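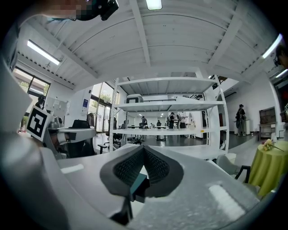
Home Cooks Wanted for the Nikley Recipe Trial

Posted 18 Jul 2018

Do you cook most nights of the week? Do you have opinions about how long an onion really takes to soften? We would love to hear from you!

Gilstead is a small cookbook publisher, and we are putting together our biggest book yet, a collection of weeknight suppers with the working title The Nikley Table. The recipes are written. The first round of testing in our own kitchen is done. Now we need people who have never met these dishes before to cook them at home, on their own stoves, with whatever pans they happen to own, and tell us how it went.

We are looking for 90 home cooks to take part this fall. You don't need any training, and you don't need a fancy kitchen (a two-burner stove and a toaster oven is fine for a good part of the book, and we have a special list of recipes for people cooking that way).

What you would be doing

Each cook gets a packet of recipes, picked to match the equipment and the diet you tell us about on the form. You cook each one once, following the steps as written, even when your instincts are yelling at you to add more garlic. Then you fill in a short report. If you want to cook it again your own way afterward, please do, and tell us about that too. Some of the best changes in our last book came from notes squeezed into the margin.

The report asks how long the cooking took from start to finish, whether you got lost anywhere, what you had trouble finding at the store, and whether the people at your table wanted seconds. There is a space at the end for anything else, and we read all of it. Blunt is good. "The sauce was boring" helps us a lot more than "nice!"

You can send reports by email or on paper. Paper packets come with return envelopes, stamps already on.

Who we are hoping to find

All kinds of cooks, really. We want people who have been making dinner for decades and people who moved into their first apartment last month. We need cooks with small children underfoot, cooks who live alone and hate leftovers, cooks who love leftovers, and cooks at high altitude, where our cornbread is still giving us trouble. We are short on people with electric coil stoves, so if you have one, please say so in big letters.

You should be:
18 or older
Living in the United States for the whole trial
Able to shop for ordinary groceries
Comfortable reading and writing in English
Willing to follow a recipe to the letter the first time through

You can take part if you have food allergies or don't eat certain things. List them on the form and we will build your packet around them. If you have an allergy that could send you to the hospital, please read every ingredient list yourself before you cook, including the labels on anything that comes in a jar or a can.

We can't take people who write or edit recipes for a living this time. Sorry! We know you would be great at it, but you fill in the gaps without noticing, and the gaps are the thing we are after.

What you get

We pay you back for groceries, up to the limit printed on each recipe. Keep your receipts and take a picture of them, or mail them in with your report. You also get a payment for each report you finish, and the amount is listed in the agreement we send before you commit to anything. Everyone who finishes a full packet gets a copy of the book when it is printed, with their name on the thank-you page if they want it there.

We had 569 people write to us for the last trial, so we can't say yes to everyone. If you don't get a spot in this one, we can keep your form for the next book. Just check the box.

About the book

The Nikley Table grew out of a newsletter that now goes to 4,000 readers. It covers soups, skillet dinners, big salads, beans in every form we could think of, and a baking chapter that started small and got away from us. Nearly every recipe feeds four and can be cut in half, and we need testers for the halved versions as well. Half an egg is a real problem and we want to know what you do about it.

How to apply

Ask for a form by writing to the Gilstead test kitchen through the contact page, with "Nikley cook" in the subject line. Tell us your town, what kind of stove and oven you have, and the last thing you cooked that you were proud of. Two or three sentences is plenty.

Forms that reach us before the end of July will be read first. After that we keep reading until the spots are filled. We answer every message, though it may take us a little while.

If you are picked, you will get a short practice recipe before the real packet arrives. It's a pot of lentils and it's very good. Cook it, send us a report, and ask any questions you have about the form while you're at it.

Two people from the same household can both apply, as long as each of you cooks your own packet. Please send separate forms.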